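Nulley opens orders for desktop upgrade kit aimed at refurbishers

Nulley has opened orders for Vallulen, a kit that lets a robot arm fit parts into used desktop computers. The first kits will be sent out in October, the company said, and will go to refurbishing firms that already have a small arm of their own.

The kit is made up of a gripper mount, a wrist camera, a plastic fixture plate and the software that ties them together. The arm is not included. Nulley says most of the firms it spoke to had one already, often bought for packing or labelling work and standing idle for part of the day.

Vallulen is meant for one stage of the job, after a machine has been opened and checked by a person and before it is closed up again. It picks memory modules and small cards from the plate, carries them over the case and puts them into their slots. Drives, power supplies and processor coolers are left to staff. So is anything held down with screws.
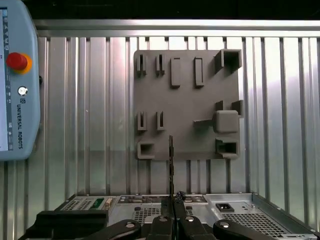
The fixture plate is the part buyers are likely to handle most. Each kind of component has its own place on it, so the arm starts every pick from a known point, and Nulley supplies the drawings so that a workshop can print its own replacements. The version used at the company's demonstration bench is dark grey, with pairs of thin upright walls forming narrow slots on one side and square, open sockets at several of the corners. The arm at the bench is run from a Universal Robots pendant, and Nulley says that is the only make supported at launch. A version for a second make is being worked on but has no date.

Price and terms

The kit can be rented for 540 pounds a month, with a minimum term of 2 months. That covers software updates, one set of gripper fingers and help by telephone during working hours. Spare fingers are charged separately, as is any visit to a site after the first.

Nulley is also offering an outright sale, but would not give a figure and said it would depend on how many benches a customer wanted to fit out. Firms that rent first can put what they have paid towards a purchase if they decide within the minimum term.

Delivery and fitting are handled by Barredo, which already services packing lines for several electronics recyclers. Barredo said setting up a bench takes a working day where the arm is already bolted down and tested. It will not fit the kit to an arm that has not had a safety check, and it asks customers to send the paperwork before a date is booked.

How it works in use

The operator lays the computer on its side on the bench with the panel off and chooses the model from a list. The wrist camera then takes a set of close views of the board and the plate. If the slots are not where the software expects them, the job stops and the screen shows which view did not match. The operator can move the case and try again, or mark the machine to be done by hand.

The list covers 14 desktop models at launch, all of them full towers of the sort that come out of offices and colleges in large batches. Buyers can add their own, although this means teaching each slot position with the pendant. Nulley says it will do this for customers for a fee if they send in a sample machine.
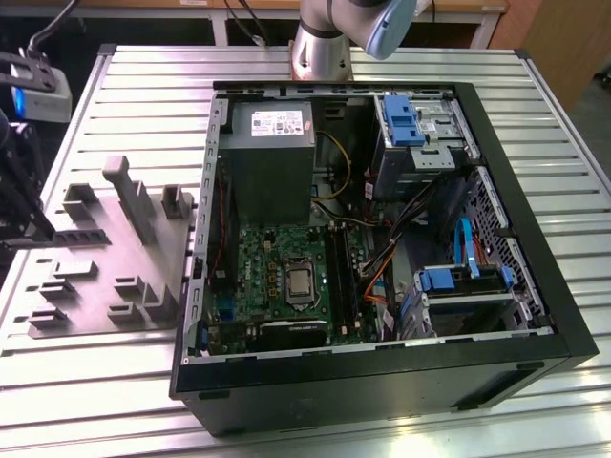
A Dell tower open on the demonstration bench, with the fixture plate to its left.

Small form factor cases are not supported. The company said the gripper needs clear space on both sides of a memory slot, and that in the smaller cases the drive cage is often in the way. Laptops are not planned.

Cables are the other limit. Loose leads across the board have to be tucked aside before the arm starts, and the software does not check for them in every view. The manual tells operators to do this when they take off the panel – a step that Barredo said new users tend to forget in the first week.

Trial at Skollov

The refurbishing firm Skollov has had an early version of the kit since the spring and used it on a batch of 500 towers. It said the arm was slower than a trained member of staff on any one machine, but that one person could look after it while wiping drives at the next bench. Most of the stops came from worn or dusty slots, and these machines were finished by hand.

Skollov asked for two changes after the trial. It wanted a louder sound when a job stops, and a way to pause between modules without losing the place in the list. Nulley said both are in the release version. A third request, for the arm to read the label on each module and sort mixed stock, has been put off until next year.

The firm has kept its bench and plans to rent a second one when the kits go on general offer. It has not moved any staff as a result, and said the time gained had gone into testing.

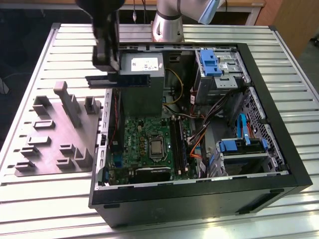

Orders and demonstrations

Orders can be placed through Nulley or through Barredo, and the terms are the same. Firms that want to see the kit first can book a place at the demonstration bench and bring a machine of their own, as long as it is a tower and has been wiped. Sessions start at 10am and last for half a day.

Nulley said it would publish the full list of supported models before the first kits are sent out, along with the drawings for the fixture plate.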